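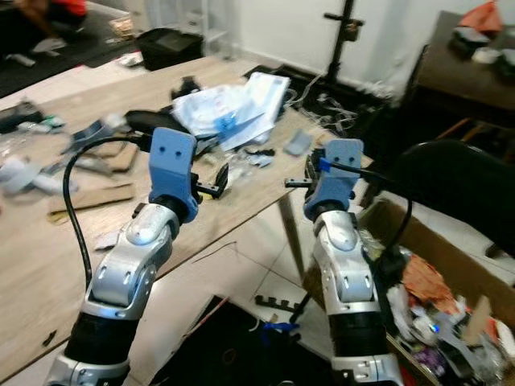

Jamshid reckons the light table should be cleared completely every time we stop for the day, and that if we did that there'd be no need for a notebook page on it. He has said so before. Obed Kyei's answer was that half of what looks like rubbish at four o'clock is wanted again at nine the next morning, and he's right about the cardboard at least.

Anyway, July, second clean-up of the month. Writing down what we settled so we don't argue it again.

Bags and papers. White plastic bags get flattened and go in the drawer if they're clean, otherwise out. Anything with printing on it gets read before it goes anywhere. Last month the packing slip for the Milleck order (number 381) went out with the bags and I spent a good part of a morning on the phone getting a copy. Slips go in the red folder now. Not on the table, not under the keyboard.

Cardboard. Flat pieces stay if they're big enough to cut on. Small offcuts go to paper recycling. I'd put the limit at 300 mm on the long side and Jamshid would put it higher. Left it at 300 for now.

Tape. Bits of blue tape were used as labels at some stage and I can't tell what any of them meant. From now on write on the tape or don't use it. The Holzer tape is the one that leaves gum on the timber, so don't stick that to the tabletop at all. Metho takes it off but it dulls the finish.

Scraps. Dark and white bits everywhere, as usual. Pick up anything hard first (screws, clips, ends of cable tie), check it, then brush the rest towards the front edge into a dustpan. Brushing the lot straight onto the tiles only means doing it twice, and the grout lines hold on to everything. Mats get lifted and shaken outside.

Wrappers and food packets. All of these go in a shallow carton, no liner. I tried a liner last time and it kept folding in on itself. The carton can sit on the floor or get carried round, whichever suits. When it's full, empty it into the big bin and bring it back. Don't squash things down by hand, there could be a blade in there. 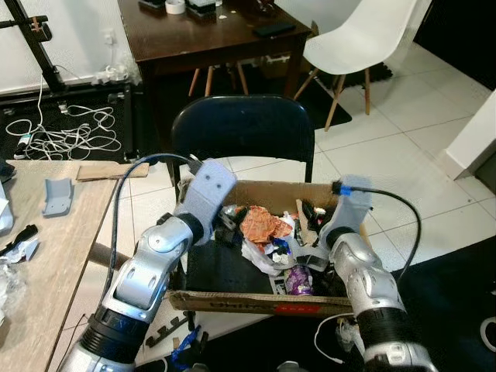 Rubbish carton with wrappers and bags in it, near the black folding chair.

Soft plastics and paper are still going in together, which Obed doesn't like. He wants a second carton. Fine by me if somebody finds one the same depth – the tall Clerum ones tip over.

Cables. Chargers stay plugged in by the wall. The white cables on the floor mat want coiling separately and tying, 4 to a hook at most. Haven't done it yet.

To get: ties, a decent hand brush, bin bags (the Drato ones, pack of 26).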